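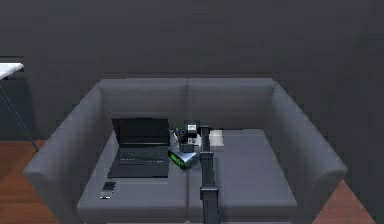 Plerora Language Resources Unit, Department of English Usage

Resources > Corpora > Written English > Haltum Comma Set

April release. Prepared by Siwan Gough and Benedikt Tiedemann

Filed under: Grammar and Punctuation

# Haltum Comma Set

The Haltum Comma Set contains 3,436 English sentences annotated for comma use after introductory phrases and clauses. It is intended for teachers of writing and for developers of grammar-checking software.

## Contents

Sentences were taken from student essays submitted to the MacLeish writing program. Each is labeled with one of seven categories, including time phrase, participial phrase and conditional clause. Sentences run up to 37 words; longer ones were excluded.

## Annotation

Two annotators labeled every sentence independently. Kenna Pringle settled disagreements. Original spelling has been kept, and names of students and schools were replaced with initials.

## Known issues

- 16 sentences contain a quotation whose punctuation could not be confirmed against the source.
- Short time phrases ("In June we left") are marked "optional" throughout. Some style guides differ.

## Use

The set may be copied for teaching and research. Commercial use requires written permission from the Unit. Corrections should be addressed to Euan Purves and should quote the sentence number.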